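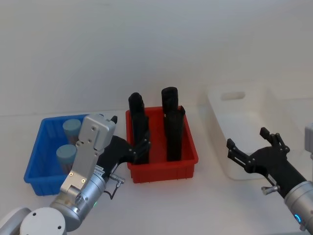

By Guangming Liang

The Thongsuk exchange store in Sorkamton has changed the way it takes in household goods. From this month, everything that comes over the counter goes into one of three plastic bins before it reaches the shelves: a blue one, a red one or a white one.

The store, on the ground floor of the old Hinell building, lets residents drop off things they no longer use and pick up things other people have left. It has 500 registered households. Until now, goods went into whatever cardboard box was closest and were sorted in the back at the end of the day.

"We were opening the same box four times," said store manager Ferdinand Steiner. "Someone would take out a jar, put it back, and the next person would do it again. By December we had boxes that had been here since summer."

The new system is simple. Blue is for goods that can go straight to the shelf. Red is for goods that need a second look, such as a missing part, a loose lid or something the staff can't identify. White is for goods already promised to a household on the request list.

On the white table where the three bins are set out, the blue bin held two containers with light blue tops. Two tall black objects stood upright in the red bin, well above its rim. The white bin is translucent and has a handle cutout.

Steiner said the bins were chosen for their color and their low sides. The blue and red ones have ribbed walls and are much the same size. He had first tried printed labels on gray tubs, but the labels came off when the tubs were washed, and people at the counter had to bend down to read them.

"With a color you can shout it across the room," he said.

The store bought 70 bins in the first order, enough for the front table, the back room and the Tudent drop-off point, with spares. The money came from the store's own budget. Steiner would not give the price but said it was less than the store used to spend on replacement boxes and tape in a year.
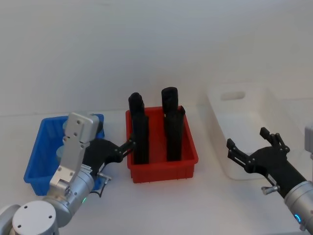 Guangming Liang
Local News Reporter

Residents don't have to sort anything themselves. They hand their goods over as before, and a member of staff decides on the bin. Anyone who knows that an item is damaged or incomplete is asked to say so at the counter, and a note goes into the red bin with it.

Goods may stay in a red bin for up to two weeks. After that they are repaired, sent for recycling or returned to the person who brought them in, if that person left a phone number. The old system had no time limit.

The two-week rule has been the hardest part to agree on, Steiner said. Some of the staff wanted a month. Parts do turn up late, and the store has more than once thrown out a coffee pot and received the right lid a few days afterward. For now, two weeks will stand, with one shelf in the back room kept for lids and knobs on their own.

Tall items have raised a smaller question. The bins are shallow, and anything that rises above the rim can tip over if the bin is carried at an angle. Staff have been told to stand tall goods upright, no more than two to a bin, and to carry the bin level with both hands. Glass does not go in with tall items at all.

Closed containers follow a rule of their own. They are accepted only if they are empty and clean, and the lid has to be on. Staff open each one at the counter. Food is not accepted in any container, sealed or otherwise, and neither are cleaning products.

The store took in 781 items during the trial, which ran in the back room before the bins were brought out to the front. Steiner said most of those went into blue. A further 200 came through Tudent, where the drop-off point is open only in the mornings and the bins are driven over to the main store at noon.

The drive was one reason for buying bins that fit inside each other when empty. A full stack takes up one corner of the van, Steiner said, and the driver can leave clean bins at Tudent on the same trip.

White bins are being used less than expected. The request list is still kept on paper in a binder, and staff have to check it by hand each time something comes in. Steiner wants the list moved to a screen at the counter by spring. Until then, households waiting for a particular item are asked to renew their request once a month - requests that are not renewed will be taken out of the binder.

Items in a white bin are held for five days. If the household does not come for them, they go to the shelf like anything else. Staff will call once and will not leave a second message.

The most requested goods at the moment are storage jars with lids, baking trays, desk lamps and children's rain boots. The store has more mugs than it can shelve and is not taking any until further notice. Picture frames are also on hold.

Furniture is not affected by the change. Chairs, small tables and shelving units are still taken at the side entrance, by appointment, and are tagged with a paper number when they arrive. Nothing larger than a two-seat sofa can be accepted.

Several residents had asked whether they could buy the bins. They are not for sale, and Steiner asked that people not take them home with their goods, even for a short time. Paper bags are available next to the door, and used bags in good condition are welcome.

Opening hours stay the same. The main store takes in goods from 10 a.m. to 4 p.m. and the shelves are open until 6 p.m. The Tudent drop-off point closes at noon. Registration is free, and new households need to bring proof of address.

A sheet explaining the three colors is taped up beside the counter, and copies can be taken away. Steiner said the staff will review the time limits after three months and will put any changes on the same sheet.

Filed under: Town & Neighborhood | Reuse and Recycling

14 shares | 6 comments

Related stories

Tudent drop-off point to keep morning hours
What the exchange store will and won't take
Side entrance at Hinell building reopens after paving work
Where to bring old paint and batteries in Sorkamton
Library book sale moves to the upper hall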